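Small-parts drawer organizer

A small-parts drawer organizer, also called a parts cabinet, drawer cabinet or bit box, is a case divided into compartments, each holding a removable drawer. It is used to store and sort small loose items such as screws, washers, nails, fuses, beads, buttons, fishing tackle and electronic components. Most are made for a bench, a shelf or a wall. Smaller ones have a handle and are carried from one job to another.

The organizer differs from a tackle tray or compartment box, in which all the sections are open at once under a single lid. In a drawer organizer each section opens by itself, and the others stay covered.

Names

"Parts cabinet" is the usual term for large units with many drawers. "Drawer organizer" is used for units of any size, but it can also mean a tray placed inside a desk or kitchen drawer. Catalogs often avoid the confusion by using "small-parts organizer" for the free-standing kind. In sewing and craft shops the same item is sold as a bead cabinet or notions cabinet.

Construction

The outer case, or frame, is a box open at the front. Dividers inside it form the grid and support the drawers. In plastic units the frame and dividers may be molded together or made as separate pieces that snap into each other. Metal units are generally bent from sheet steel and painted, with plastic drawers fitted inside.

The drawers are commonly clear or lightly tinted, which lets the user see what is inside without opening them. Opaque drawers are also made and depend on labels. Many drawers have a molded lip or tab at the front for the fingers, and some have a raised stop at the rear that catches on the frame and keeps the drawer from falling out when pulled. To remove a drawer of this type, the user tilts it up at the front and draws it clear of the stop.

Slots in the drawer walls may take thin cross dividers. These split one drawer into two or more sections and are usually sold with the cabinet, although fewer are supplied than there are slots.

Portable units often have a carrying handle on top. Some also have a lidded tray above the drawers for tools or items too long for the compartments.
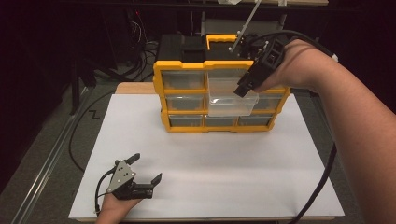 Sizes and layout

Drawers in a single cabinet may be all of one size or mixed. A common mixed layout places small drawers in the upper rows and wider, deeper ones at the bottom, where the extra weight helps keep the unit steady. Cabinets of equal drawers are easier to rearrange, as any drawer will fit any opening.

The range sold under the Retamal name shows the spread of sizes. Its smallest cabinet has 8 drawers and a handle. The largest is a floor-standing steel unit 1380 mm high, made for stockrooms and repair counters. Drawers from one Retamal series do not fit another. The Serkow bench cabinet, 675 mm wide, uses a single drawer size throughout and can be stacked up to 4 high when the locking feet are engaged.

Mounting

Bench cabinets stand on rubber or molded feet. Wall cabinets have keyhole slots in the back panel and hang on screws. A full cabinet of steel hardware is heavy, and the screws should go into studs or masonry. Adhesive strips are not suitable. Hanging the cabinet with a very slight backward lean helps to keep the drawers shut.

Stacking cabinets have ridges on top that match recesses underneath. Models with a carrying handle can be stacked only if the handle folds flat or sits below the level of the top.

Sorting and labeling

Hardware is usually sorted first by type and then by size. A cabinet for machine screws might run from the smallest thread at the top left to the largest at the bottom right, with nuts and washers of each size in the next drawer. Electronic parts are sorted by value. Sewing notions are more often sorted by color or by kind of fastener.

Labels are placed on the drawer front or on the divider beneath it. A label on the drawer moves with the drawer, which is useful when drawers are taken to the workbench, while a label on the frame shows where an item belongs even when its drawer is out. The workshop manual used at the Plurkstead repair school, compiled by Tekle Hailu and Yến Hoàng, calls for both. It also recommends gluing or taping one sample of the part to the drawer front where the contents are hard to tell apart, as with metric and inch screws of nearly the same diameter.

Overfilling is a frequent cause of trouble. Parts standing above the drawer walls catch on the divider overhead and jam the drawer or drop behind it. Drawers filled to about three quarters of their depth slide freely.

Carrying

Drawers can slide out if a portable organizer is tipped forward. Units meant for travel have a hinged front cover, a locking bar or a catch on each drawer. Where none is fitted, a wide elastic band or a strap around the case serves the same purpose. Heavy items are best kept in the bottom row.

Care

Plastic drawers are washed in warm water with dish soap and dried fully before metal parts are put back. Solvents such as acetone cloud or crack many clear plastics. Oily parts can also weaken some drawers over time, and a paper liner limits the contact. Sticking drawers are treated by wiping the runners clean and rubbing them with dry wax or a candle stub.

See also

Compartment box
Pegboard
Tackle box
Tool chest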